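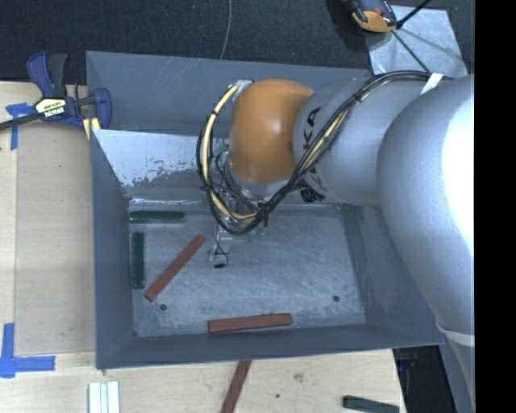
Gray metal bin on a wooden tabletop.

FOR IMMEDIATE RELEASE

Basness Opens Its Salt Marsh to Paddlers, Walkers and Anyone Who Owns a Second Pair of Socks

BASNESS - Flerkum Outings will begin running guided day trips across the Basness salt marsh this October, combining a morning on foot with an afternoon in a kayak. The company has spent five years taking visitors along the drier parts of the coast and has decided, after much thought and several ruined pairs of boots, that the wet part is better.

The Marsh and Channel Day starts at 8:30 a.m. at the Basness boat ramp, next to the bait shop that also sells coffee. Guests walk the old dike path out to the bird blind, cross the mudflat at low tide, eat lunch on the only piece of high ground for a good distance, and paddle home on the rising water through the Drillier Channel. The tide sets the schedule. Requests for a later start should be addressed to the moon.

The walking section is easy by most standards. There are no hills, and the marsh has never been accused of having any. The path is flat, grassy and firm as far as the blind. After that it turns into mud, and guests turn into people who walk through mud. Rubber boots are provided in most adult sizes and in children's sizes from 2 up. Guides carry a long pole for testing the ground and, now and then, for recovering a boot that has chosen to stay.

Birds are the main event in the fall. Geese come through in large, loud numbers, along with sandpipers, herons and a great many small brown birds that experts can tell apart. Flerkum lends binoculars to anyone who wants a pair. Sightings are not guaranteed, although the geese have been hard to avoid so far and have shown a strong interest in lunch.

Lunch is fish chowder, bread and apple cake, served from insulated jugs at a spot the guides call the Dining Room. It has a view in every direction and wind from most of them. A bean soup is available for guests who would like to look at the water without eating anything that came out of it. Please mention allergies when booking, as the nearest alternative menu is a two-hour walk back.

The afternoon is spent in stable two-person kayaks. No experience is needed, and a short lesson is given on dry land, or what passes for it. The Drillier Channel is narrow, sheltered and slow, with grass banks higher than a seated adult's head. It bends so often that first-time paddlers tend to believe they are going in circles. They are going home, by the marsh's idea of a direct route. Couples who would prefer not to test their relationship in a shared boat can ask to be paired with other people.

Seals are often seen where the channel meets the bay. They look at the kayaks, draw their own conclusions and leave. Guides keep a respectful distance and ask guests to do the same, even when the seal comes over first.

For those who would like to stay longer, Flerkum has arranged an overnight option at the Nakamura House, a former net-mending shed on the landward side of the dike. It now has bunks, a wood stove, hot showers and a covered porch facing the sunset, weather allowing. The overnight package includes supper, breakfast and an optional dawn walk. The dawn walk is very beautiful and has so far been declined by roughly everyone under the age of 20.

Groups are limited to 12 guests with two guides. The day trip costs $332 for a family of up to five, including boots, binoculars, kayaks, life jackets and lunch. Prices for couples, solo travelers and overnight stays are available from the booking office. Children must be at least eight years old for the kayak section and must be accompanied by an adult who is also willing to get into a kayak. Dogs, sadly, are not allowed on the marsh, because of the birds and also because of what the mud does to dogs.

Guests should bring warm layers, a rain jacket, a full change of clothes and a bag for the clothes they are changing out of. White pants are permitted, at the owner's risk. Phones work at the boat ramp and, for reasons no one at Flerkum can explain, at one fence post near the bird blind.

Trips run in light rain and ordinary wind. They are called off for lightning, thick fog and gales, in which case guests may pick another date or take a full refund. The decision is made by 7 a.m. on the morning of the trip and sent by text message. "It looks a bit gray" is the usual forecast in Basness and does not count as bad weather.

Bookings are open now through the Flerkum office at the boat ramp. Reporters and travel writers who would like to join a trip are welcome to get in touch with the press desk, stating their boot size.

Press contact: Flerkum Outings Press Desk, Boat Ramp, Basness | Copyright Flerkum Outings. All rights reserved. | Back to top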